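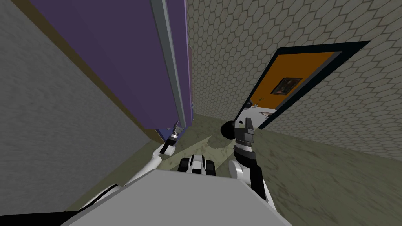 Why does the rye dough go slack after the second fold?

Too much water for the flour we're on now, and a starter that's been left to get sour before it goes in.

April, 6:10 am. Kettle on, writing this before the ovens need me.

Went back through my scribbles and the slackness started with the new sack from Tridar. Same grind on the label as the old one, but it drinks differently. The old stuff would soak up everything you threw at it and still hold a shape (I got lazy, I admit it!). This one looks thirsty for the first ten minutes and then lets it all go again, and by the second fold I'm chasing porridge across the bench.

So this morning I did two small batches, 500 g of flour each. Batch A was the usual recipe. Batch B had the water pulled back by 6 per cent and the starter used while it was still domed on top, 4 hours after feeding. Salt the same, same bowl type, same corner of the bench away from the draught.

A went slack right on schedule. B was stiff and a bit grumpy at first fold, I nearly caved and added a splash, but by the second it had come good. Still sticky, it's rye, it's meant to be sticky, but it came off the scraper in one lump and stayed where I put it.

Saron had a poke at both and liked B for feel, though she reckons the flavour will be flatter with a younger starter. Could be right. She wants to try holding back some of the water and working it in with the salt, the way they did at Tratar when she was there. Happy to give that a go, only it's another step and the mornings are already full.

Hongjun asked if we could fix it with a bit more white flour. We could, but then it's a different loaf and Ravindra's regulars will notice the colour before they've even got it home.

7:40. Both in tins. B filled the corners with wet hands and no swearing. A had to be poured, more or less.

9:15. Out of the oven. A has a dip along the top and a gummy line at the base. B has a proper cracked crust, smells great. Not cutting either till tomorrow, and that goes for you too, Dagim.

To do: feed starter at 11 tonight, weigh what's left of the old sack, ask Yabsira where she put the good thermometer. Next round is B again with Saron's water trick, one tin only.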